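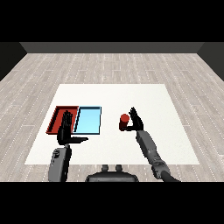

Static Site Generators

Home | Articles | Glossary | Tools | Contact

A static site generator is a program that takes your plain text files, pours them into page templates and spits out a folder of finished HTML. You upload the folder and you have a website. I've built mine this way for 5 years now, so this entry leans on my own experience a bit more than the others do!

How it works

You write each page in a simple format, usually Markdown, with a few lines at the top for the title and the date. Then you run one command - the build - and the generator fills in your menus, archives and tag pages. A visitor gets a file that was already sitting on the server, with no database to ask first.

My old blog has 800 posts and Umow builds the whole thing in 58 seconds on my laptop. Kallio is quicker when I've only changed one page (it skips everything else), but I find its templates harder to read.

Where it fits

Blogs, manuals, portfolios and small company sites are a good match. Anything with logins or a shopping cart needs an outside service bolted on, and I'd look at a regular content management system first. Comments are the classic headache. I tried 2 comment add-ons and kept neither.

Themes

Most generators come with a starter theme. The Tudau theme is the one I keep going back to for portfolios - big thumbnails, tiny menu, very little script. Check that a theme still matches your version of the generator before you fall in love with it. I lost most of an August to that one.

Hosting

Pretty much any web host will do. I use Hiltico, which rebuilds the site each time I push a change.

Related articles
Markdown
Template engines
Choosing a portfolio theme
Content management systems

Last edited 13th June | Contact | Back to top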